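The Long Way to a Good Night

In the house where I grew up, my parents' mattress was older than me. It was filled with wool, it weighed as much as a small horse, and once a year, in October, a man came to the yard and opened it. He took out the wool, beat it with two sticks, pulled it apart by hand and put it back into a washed cover. By evening it was twice as high as in the morning, and for a week my mother complained that she was afraid to fall out.

I thought about this man often during the last winter, when I was visiting people who still make and repair beds in the old way. There are more of them than I expected, but they are not easy to find. Most have no sign over the door.

The first place I went was Grostdale, a town of wool and rain, where the river was once blue or red, depending on what the dye works had on order. The dye works are closed. In one of the lower buildings there is now a workshop called Mendstead, with five people and a very old carding machine. They take wool mattresses from private houses and a few hotels, open them, clean the wool and fill them again. Last year they did 836. The waiting time in spring is three months.

I was allowed to stay for two days and to make myself a little useful. The work begins with a knife. The tufts, which are the strong threads that go through the mattress from top to bottom, are cut one after another, and then the long seam is opened. The smell is of sheep and dust and, I must say it, of somebody's bedroom. Inside the wool has become hard, flat pieces like felt slippers. One woman who has worked there for 20 years told me that she can say from the filling on which side the married couple stopped talking to each other. I did not believe her, but then she showed me one with a high ridge in the middle, and I was not so sure anymore.

The carding machine makes such a noise that the conversation stops. The hard pieces go in at one end and come out as a soft gray cloud. Not all wool survives it. Short fibers fall through the teeth to the floor, and the loss must be replaced with new wool, which the customer pays for by weight. After this comes the part I liked most, the laying. The wool is put down in thin sheets, crosswise, more in the middle and less at the foot, and it is done only by the hand and the eye. I laid one corner. It was taken out again very politely.

Tufting is the last big job. The needle is as long as a forearm and has a point at both ends, so it does not need to be turned. It goes down, the thread is caught under a small disc of felt, it comes up again, and the knot is pulled with the weight of the whole body. A double bed takes a full afternoon. If the knots are too tight, the sleeper feels every one of them. If they are too loose, the wool begins to travel, and in a few years you have the ridge again.

From Grostdale I took the train to the coast, where the family firm Khan makes only covers and quilted tops. Their building is quiet and full of light. Quilting looks like decoration, and for a long time I believed it was only this. But each line of stitching is there to hold the filling in its place. Small cells make a firmer surface and large cells a softer one, and between the lines the cloth rises by itself. The firm keeps its patterns on brown paper in flat drawers – waves, diamonds, shells, clouds – and the oldest sheets are so full of needle holes that they can be rubbed with chalk and used directly. The cloud is the one that sells now. The diamonds, I was told, remind people of their grandparents.
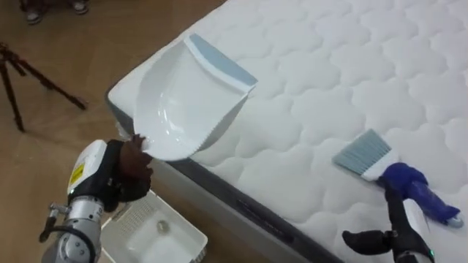
How often should a mattress be turned?

A wool mattress likes to be turned over and also from head to foot once a month in the first year, and later with every change of season. Many modern ones have a top that is made for sleeping and a bottom that is not, and these you should only rotate, two times a year.

My last visit was to Tomusia, a small shop that rents out its knowledge more than it sells beds. You can bring your own cover and learn to fill it over a weekend. The price is 600 with the wool included, and the course is full until autumn. The people at my table were a young couple, a retired nurse and a father who was making a narrow mattress for a boat. We were slow. On the second afternoon my thumb was bleeding and I had one row of tufts, not very straight.

In the shop there is a ledger from the previous owner, where every bed was written down in pencil with the name of the street. The last number in it is 1,127, and after it come only empty pages. The new owners have started their own book. Mine is in it now, with the weight of the wool and the word "crooked" in brackets.

I sleep on it since February. It is firm, a bit lower on the left side, and when the weather is damp it smells faintly of sheep. In October I will carry it down to the yard and see how much of the work I still remember.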